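Cillis Household Waste Reduction Program
Progress report to the Plovach Fund
July 16, 2019

During this period the program continued its work with renters in the Odukoya district. Of the 29 households enrolled in February, three have moved away and the remainder are still keeping weekly waste diaries. Visits now cover bedrooms and living areas as well as kitchens, where most earlier effort was directed.

Small packaging remains the hardest category – much of it goes into lined bins with general trash.

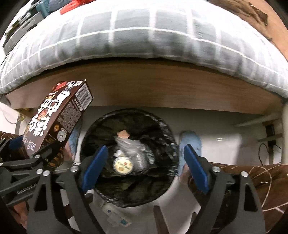
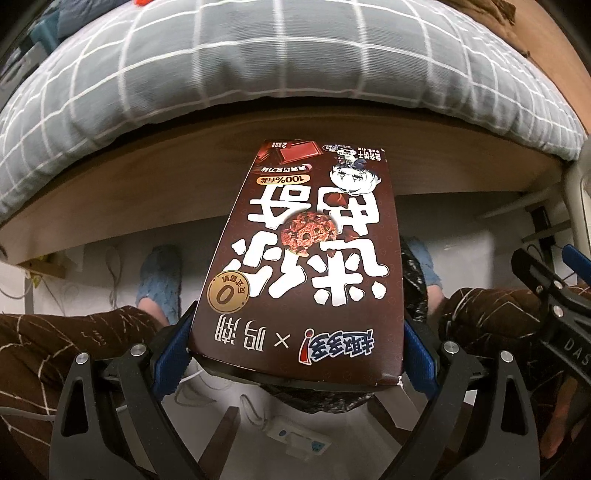
Snack packaging and a household bin, Odukoya district

Collection of clean cardboard began at two buildings under the agreement with Vevidon. Pickup was missed on both sites in the first month, and the schedule has been revised. Spending is within budget, apart from printing, where costs rose after the sorting guide was reissued in a larger type size.

We request approval to move the unspent travel allowance to printing. The next round of visits will take eight weeks.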